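Sorting Trays for Shared Mice: Frequently Asked Questions

Last revised 19th March

These answers cover the tray system used at the Kurnach equipment desk for loose computer mice. They apply to the marble-patterned table in the wave-wallpaper bay only. Keyboards, headsets and cables are handled under a separate page.

What is the tray system?

Three shallow rectangular trays, one color each, stand on the table. A mouse goes into the tray assigned to its own color. Anything that has not been sorted stays on the open table until someone places it.

Which color goes where?

Lavender mice go in the slate-blue tray. Pale pink mice go in the cream tray. White mice go in the salmon tray.

Why doesn't pink go in the salmon tray?

The assignment was made when the stock was mostly lavender and pink, and the salmon tray arrived last. Pale pink shells are also easier to pick out against cream than against salmon. White shells contrast well with salmon. The arrangement has been left alone to avoid relabeling the inventory.

In what order should I sort?

Finish one color before starting the next. Lavender first is the usual practice. Mixed sorting is allowed, but it produces more misplacements between white and pale pink.

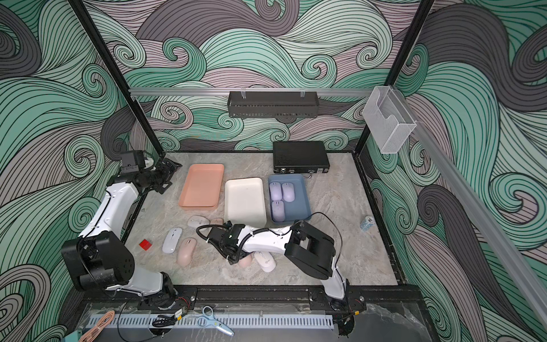

Place each mouse flat on its base, with the buttons toward the back wall. Mice set down on their sides tend to roll against their neighbors, and the scroll wheel takes the load. If a tray is filling up, line the mice up side by side from the back before using the front half.

How do I tell a pale pink mouse from a white one?

Compare it with a mouse whose color is already known, under the same light. Some shells have a slight tint that reads as white on its own and as pink or lavender next to a true white. If two people disagree, use the color code in the inventory. The inventory lists 910 mice across all desks, and each entry has one color code only.

Does the model or shape matter?

No. Slim and rounded mice of the same color share a tray. Shape is recorded in the inventory under the model name (Tedent for the rounded shell, Flakalent for the slim one) but plays no part in sorting. Do not stack slim mice to save space.

Can mice be stacked at all?

No. The trays are shallow, and a second layer sits above the rim. When a tray is full, empty it into the storage box of the same color and start again.

What about objects that are not mice?

Leave them on the table outside the trays. Cubes, cans and similar small items have their own shelf and are returned there at the end of the session. A tray that contains anything other than mice will be sent back by the storage room — this includes adhesive dots, cable ties and packaging.
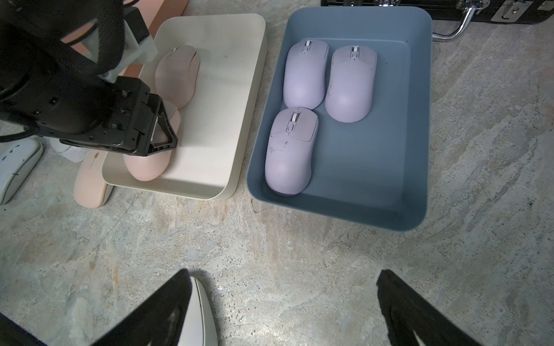 Receivers are the exception. If a mouse has a USB receiver parked in its base, leave it there. If a receiver is found loose, put it in a small bag, write the date on the bag and hand it in at the desk. Do not guess which mouse it belongs to.

Should the mice be switched off before sorting?

Yes, where there is a switch. Turn the mouse over, slide the switch to off, then place it. Cells are removed only for storage longer than 2 months.

How are the trays cleaned?

Empty the tray and tip out any crumbs or grit. Wipe the floor of the tray with a damp cloth, then the inner walls and the corners, where dust collects. Dry it before refilling. Dark specks show most on the light trays, so those tend to be cleaned more often, but the salmon and blue trays pick up the same amount of dirt and should be done at the same time.

Solvent cleaners are not recommended. The Seixas wipes kept at the desk are suitable for mouse shells and for trays. One wipe per tray is enough.

Do the trays have fixed positions?

Side by side is standard during sorting, with salmon on the left, cream in the middle and blue on the right. The cream tray may sit slightly forward of the other two. Once the mice have been put away, the trays can be left at any angle. They should be straightened before the next session.

Can I swap in a different tray?

Only if it has low walls and rounded corners and lies flat on the table. Deep boxes hide the mice at the bottom and slow down the check. Report any replacement to the desk so that the color list can be updated.

How is a finished tray checked?

By eye, from directly above. Look for a shell of the wrong color first, then for mice lying on their sides. The check does not include testing the buttons. Faults are logged under the form numbered 2,898. 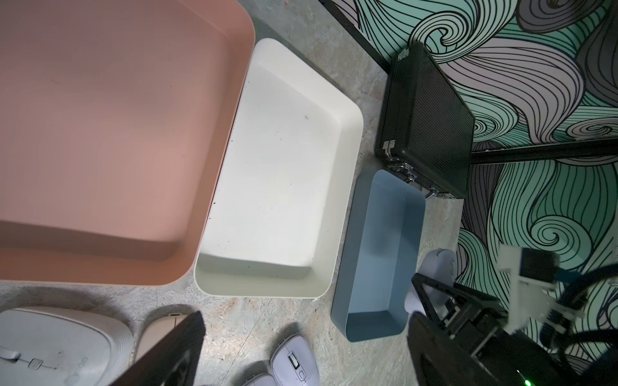
Tiina Nurmi commented on this page that the check should be made before the trays are lifted, as a mouse that slides in transit can end up under another one and be missed. Tyra Aasen agreed, and asked for the step to be added to the printed card as well. The card will be changed at the November reprint. Until then, check on the table, then lift.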